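FOR IMMEDIATE RELEASE

Ferkthorpe Opens Its Lost Sock Amnesty on Tuesday

FERKTHORPE - The town of Ferkthorpe will once again ask its residents to empty their drawers and admit what is in there. The Lost Sock Amnesty opens Tuesday at 7 a.m. in the old ticket hall on Gesov Street and runs for seven days. Admission is free. Explanations are not required, although past visitors have offered them at some length.

Last August's amnesty took in 242 single socks. Of these, 27 pairs were put back together, including one pair whose halves had been living on opposite sides of the same duplex. Relations between the two households are said to be cordial.

The event is run by Brouwer Laundry, which has washed the town's shirts, tablecloths and marching band uniforms for three generations and has been blamed for most of its missing socks. The company continues to deny responsibility. It has, however, agreed to provide the hangers.

Socks should arrive clean. They will be clipped up by color, with a separate rack for holiday patterns and another for anything with toes. Visitors may claim a match on the spot by producing the other half. Claims based on memory alone will be heard after lunch.

Anything still single at closing time goes to Fatarness, the local puppet theater, which has an endless need for snakes. Its fall show will feature several of last year's unclaimed socks in speaking roles.

Parking is available behind the laundry. Gloves will not be accepted, as the organizers feel they have enough to deal with.

Media inquiries: Brouwer Laundry front desk, Ferkthorpe. 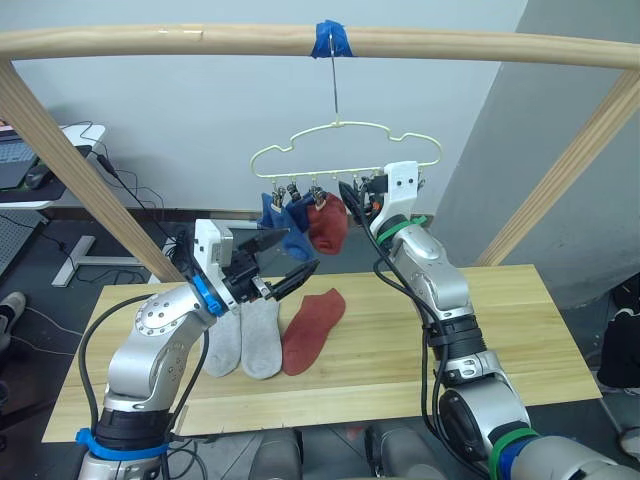
Light blue, navy and red socks clipped to a hanger.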